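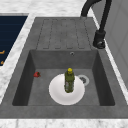 Sink task in sim, bottle on the plate, strawberry off to the left

From: Feven Wubshet
To: rumura-users
Date: 23/05/2021
Subject: Re: [rumura-users] sink runs marked as good when they aren't

Hi Tekle, hi all,

Tekle Adugna wrote:
> Our success rate on the sink scenes jumped overnight and I don't
> believe it. Some runs get logged as "placed" and the replay shows
> an arm with nothing in its claws. Is anyone else seeing this, or
> did I break my install?

Your install is fine, I think! I've been fighting the same thing on the Lotstead machine and it's been driving me up the wall. I went back through 400 of our logged runs and 13 of them were flagged as placed when the arm never closed on anything at all. The checker only asks whether the target object is touching the plate when the clock runs out. So if the scene loader happens to start the object on the plate (and ours does, if you use the Abera layouts), the arm can wander off, hang over the drainboard for 3000 steps and still collect full marks. Lovely.

What bugs me more is the other half of it. Kamol pulled the contact log for one of those runs and the force limit had tripped early on, so the arm had quietly gone into hold. No warning in the console, no error code, just a pass. On a real arm I'd want that stop to be the loudest thing in the whole log, and I really don't want anybody training on those runs and then trying the result on hardware.

The second shot is from the corn layout. Open claws up at the back, corn on the plate, strawberry still down on the basin floor.

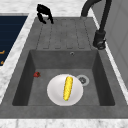 What I changed for now

1. The checker wants a grasp event before it will look at the plate.
2. A tripped force limit ends the run and marks it failed, whatever is on the plate.
3. The loader complains if the target starts out touching the goal.

The patch is 12 lines and it's ugly, but I'm happy to post it if people want it. Bontu, do you know if Prarora uses the same checker? I have a bad feeling they copied ours back in December.

Feven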